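11/7/21 Open day at Drundthorpe

Went over to the robotics open day at Drundthorpe after lunch, as Benedita had been asking me to since June.
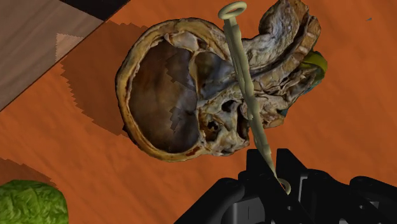
The simulator, with the gripper at the lower end of the key-shaped tool. Half a head on the orange table, lettuce in the corner.

Parking was in the lower lot and it was full, so I left the car by the church and walked up. They give you a sticker at the door and you write your own name on it. Mine fell off before I had my coat unzipped.

The simulator was in the first room past the stairs. Benedita Aguiar was running it with a man named Sizwe Xaba, who I had not met before. They call the arm program Kuvico. It all happens on a computer, so what you watch is a rendered table with things on it and the black gripper coming up from the bottom of the screen. The things come out of a library of scanned and modeled objects, 800 in all, and the program mixes them however it likes. That is how you get a head cut down the middle, with the sinuses and everything showing, on the same table as a lettuce. A boy next to me asked if it was a walnut. I can see why he thought so.

Sizwe talked for a while about the key-shaped thing. Long thin objects are hard for the program, he said, and a ring on the end helps some and confuses it some. I asked why the edges of the shadows were all in little steps and he said smooth shadows take longer to draw and they would sooner have the speed. They do 200 tries on a table before they change anything. I asked what counts as a good score and got a long answer I could not follow, something about whether you count a grip that slips afterward.

They let visitors have a turn with the hand controller. I waited behind 13 people by Benedita's count, and it went faster than I expected. I had a different table, with a cup. Knocked it over twice. The controller is lighter than it looks and my thumb kept going to the wrong button. Benedita says everybody does that the first day, but the girl before me did not.

Second room was Rukatton, who make belts and rollers for packing lines. Good people but mostly a table of brochures. I took one for Dad. The coffee stand was called Lã and was out of milk by three o'clock. Had it black and a roll with cheese.

Stayed for half of the talk in the big hall. Too warm in there and the microphone kept cutting out. Talked to Benedita by the stairs on the way out and she wants her casserole dish back, which I had forgotten I had. It is on the counter now by my keys.

Home before dark. Feet sore from the hill. Need to call about the furnace tomorrow.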